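Progress report, second period – Zurnden Clothing Bank
To: Villca Fund, small grants desk
Sent 5/3/19

Short one this time, sorry. Figures first, then where the money went, then the two things we need a decision on.

**Where we are**

- 842 households served since the grant started
- 319 of those new to us
- 60 interview outfits given out against the job center referrals
- 43 referrals still waiting, mostly for larger sizes in work pants

Winter was busier than the plan said. March should have been the slow month and wasn't. Two cold weeks, and the school on Ader Street sent families over before we had the spring racks up. We opened an extra afternoon to cope and will keep it through the summer if the budget line holds (see below).

**Stock and sorting**

The backlog is gone from the front room. Still some in the hallway, all of it coats. New sorting order is: damaged out first, then kids, then work clothes, then everything else. Sounds obvious but we were doing it by whatever bag was on top, and the work clothes sat at the bottom for weeks while people with interviews went without.

Size labels are now on every hanger. Cost less than budgeted, receipts attached. The Ikon tagging gun jams on thick fabric so coats get string tags insted. Fine.
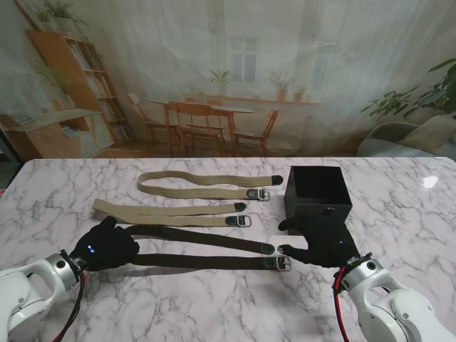 Interview outfits are the part of the grant that has moved most. In the first period we were handing over a shirt and pants and calling it done, and people came back the same week for the bits that were missing. Now an outfit means the whole thing, top to bottom, checked before it leaves. Belts were the big gap. Webbing ones with a metal buckle, like the two beige and the one very dark brown, are what we ask donors for now – easy to adjust, so one length suits a lot of people. Leather we still take but it comes in cracked more often than not. Shoes remain hard. We have plenty of small sizes and almost nothing large, and the 43 waiting are waiting partly on that.

Job center is happy with the turnaround. They asked if we could do same-day. Not yet. Next-day is realistic when the referral form arrives with sizes filled in, which is maybe half the time. We've rewritten the form so sizes are at the top. Too early to say if it helps.

**Money**

Rent and heating on plan. Heating a bit over in the cold weeks, made up since. Laundry is the problem line. Quote we used in the application was for a weekly pickup, we're now on two a week and the second one is charged at a higher rate. Options:

- pay it out of the equipment underspend (our preference)
- drop back to one pickup and hold donations longer
- buy a used washer and do it in house, needs plumbing, landlord not keen

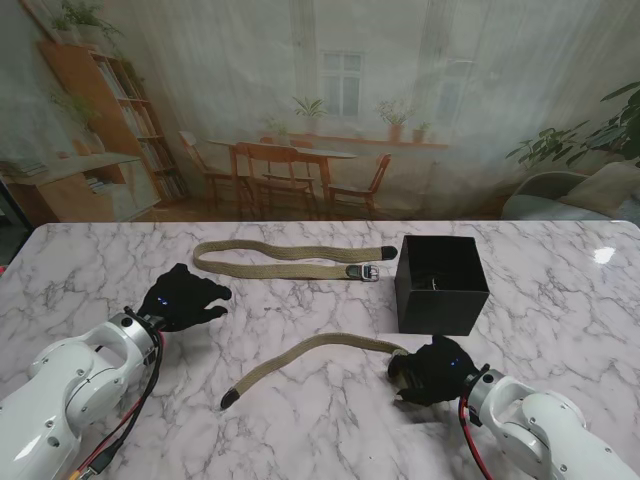
The equipment underspend is real and not a timing thing. We budgeted for new rails and got them secondhand when the shop on the corner closed. Two are wobbly, the rest are solid. We'd like to move the difference to laundry and need your ok in writing before we do it.

Van hire came in under as well, but we expect to use that up in the fall when the school collections start again.

**Not going well**

Data entry. Households are counted on paper at the door and typed up later, and "later" has slipped. The totals above are checked against the door sheets. The breakdown by family size is not, so I've left it out of this report and will send it separately. Please don't use the old table from the first report, it double counts anyone who came on the extra afternoon.

Saturation on baby clothes. We have stopped taking them for now and put a note on the door. Some people were upset. Passing the surplus to the Ader parents' group, who have space.

**Winter accessories**

Hats and scarves go fast and come back rarely. We ran out twice. Plan is to collect all summer and store in lidded tubs, knitwear washed and bagged first – we lost a whole tub to moths last year.

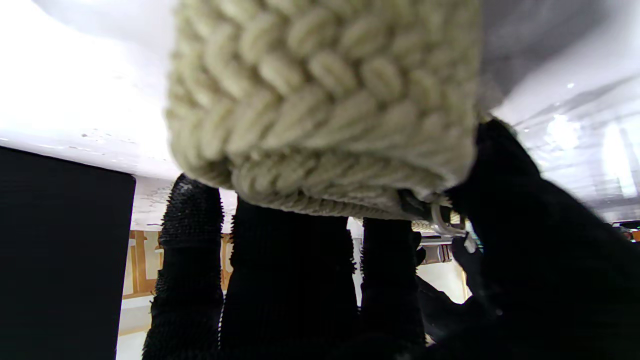
*Cream chunky knit with a ribbed lower band.*

**Need from you**

1. Yes or no on moving the equipment underspend to laundry.
2. Whether the extra afternoon can be counted under the current grant or needs a new request. We've read the guidelines both ways.

Family size breakdown to follow, plus the laundry invoices, which I forgot to scan.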